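How Knitted Clothes Stretch

A knitted fabric is made from yarn bent into loops. Each loop passes through the loop below it. A woven fabric, such as a bed sheet, is different: its threads run straight, over and under each other.

When you pull a knit, the loops change shape. They get wider and shorter, or taller and thinner. When you let go, they move back. A woven sheet has few bends to straighten, so it stretches very little.

Ribbing is a knit with raised lines. The lines come from two kinds of stitch, called knit and purl, set in columns. Ribbing pulls itself in sideways, and for this reason it is used at cuffs, necks and waists.

Try it: mark 10 centimeters on a ribbed cuff with two pins – ask an adult first. Pull gently and measure again.
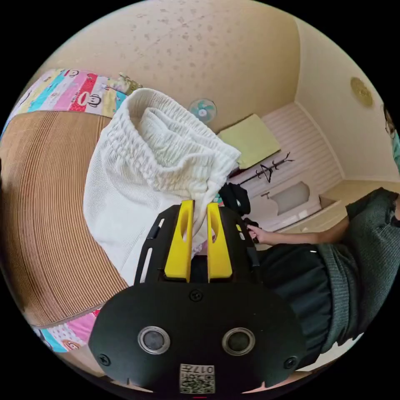 Marjatta Juntunen: My class tried this with old sweaters. The cuffs stretched much farther across the ribs than along them. One very old cuff stayed wide after we let go. Is the yarn worn out, or have the loops slipped?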